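An open day at the Gredow workshop
2025-12-05, by the Clorno Notebook

The Gredow shared workshop opened its doors to the public last month, and I went because it was raining and they had promised soup.
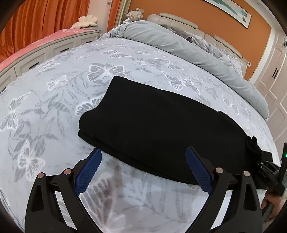 The soup was gone when I arrived. What remained was a long bench, a smell of warm plastic and the Greltier, a pair of hand-held grippers the members have been building in the evenings and taking home to try on their own laundry. You hold one in each hand, you squeeze, and the jaws do what your fingers would have done in half the time. The idea is that a robot will one day learn from all this squeezing. I have tried the same approach with teenagers.

The jaws are the good part. They run on black linkages with metal pins at the joints, and the finger pads are dark blue with a fine grid moulded into them. I was told at length about the pads. Smooth ones slid off cotton, and soft ones grabbed the sheet as well as the shirt, so that folding a jumper meant slowly unmaking the bed. The present ridges are the third attempt, and the first two were in a biscuit tin for visitors to prod.

Black clothes are a sore point. A plain black top folded once looks much like a plain black top folded twice, and the cameras are no better at telling than I am at six in the morning. Someone suggested buying white ones. This was received coldly.

The parts for a pair came to 682 euros, with another 600 spent on mistakes. They keep the two sums on separate lines of the same whiteboard, which I thought was brave. The log beside it stood at 1268 folds.

I had a go. Pinching a sleeve is easy enough, but letting go of it where you meant to is another matter, and my T-shirt ended up in a shape best described as resting. The left hand learns faster than the right, for reasons they are still arguing over. After ten minutes my wrists ached and I had folded one tea towel, badly.

The rest of the tour took in a lathe under a dust sheet and a 3D printer with a name, Đào, painted on its lid. It was printing a spare linkage arm and had been since breakfast. We watched it for a while — it was the warmest corner of the building.

They open again in December, if the heating is fixed. Bring a jumper, ideally not a black one.

3 comments

padfoot_lane: Did they say what the pads are made of? I've been using bits of bicycle inner tube and everything smells.

Clorno Notebook: They did and I wrote it down on the back of the raffle ticket, which I then handed in. Sorry.

mossgate: Went in the morning. The soup was leek and you didn't miss much.

Contact | © Clorno Notebook | Back to top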